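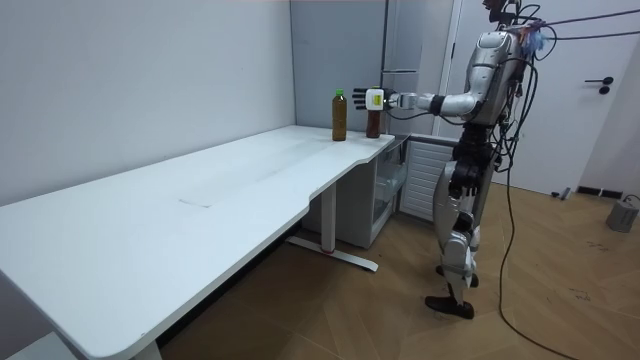
Beverages at the Desk: A Revised Practice

In November I undertook a review of the manner in which drinks are kept at my place of work. The matter may appear minor. It has nevertheless occupied a fair portion of my attention over the past 5 years, during which I have replaced one keyboard, two notebooks and the greater part of a printed manual, all on account of tea.

The former practice was to place a bottle wherever a hand happened to set it down. In the course of a morning the bottle would travel. By 11 a.m. it would be behind the monitor, and by early afternoon it would have been joined by a second, opened in the belief that the first had been finished. Readers of this blog will recall the post concerning the Hayashi desk lamp, the base of which still carries a ring.

Under the revised practice, all bottles stand at the far end of the desk, upright and capped, with a short space between them. The far end is the narrow end. On a long white desk of this type the front edge curves in before the top comes to its end, and the remaining surface is of little use for papers. A folder laid there tends to overhang. Bottles do not, and the position obliges the drinker to reach with some intention.

Two drinks are permitted at one time. At present these are a light tea, amber in color, in the taller bottle with the bright green cap, and something darker and more reddish in the shorter one. The difference in height and in the caps has proved sufficient for telling them apart, and I have discontinued the use of labels. My colleague Todor Janevski maintains that a single large flask would serve better. He keeps a Drokov flask with a stated capacity of 1000 milliliters and fills it before leaving home. I have tried it. The tea tasted of the previous tea, and the lid requires both hands.

Certain objections were considered before the practice was adopted.

The first concerned heat. The end wall of the room has a white slatted radiator panel, and beside it the white cabinet with the glass-fronted upper part. Bottled tea kept near a radiator in winter becomes unpleasant by midday. The valve was accordingly turned down to its second setting, and a sweater was purchased. I do not regard this as a complete solution and will return to the question in January.

The second concerned the cabinet itself. It was proposed that the drinks be kept inside, behind the glass, and brought out when wanted. A trial was conducted for 16 working days. The cabinet door was left open on most of them, and on several the bottles were forgotten until the following morning. The trial was not extended.

The third concerned the small panel line in the middle of the desktop. A seam in a work surface is the worst possible location for a spill, as any reader who has cleaned one with the corner of a business card will appreciate. The new arrangement keeps liquids well clear of it. I had for a time covered the seam with a Wovuden felt mat, but the mat collected crumbs and has been moved to the hallway, under the umbrella stand.

Cleaning is now limited to the end of the desk. A damp cloth is passed over the surface at the close of the day, and the bottles are taken away at the same time, including any that still contain something. White desktops show tea within the hour. A drop of dish soap is generally enough, and the scouring side of the sponge should never be used, for it dulls the finish in a patch that can be seen from the doorway.

The Stultudach coaster set, which several readers recommended, remains in its box. Capped bottles leave little behind them and I have found no need for it. Anyone wishing to have the set may write to me at the usual address - I will cover the postage.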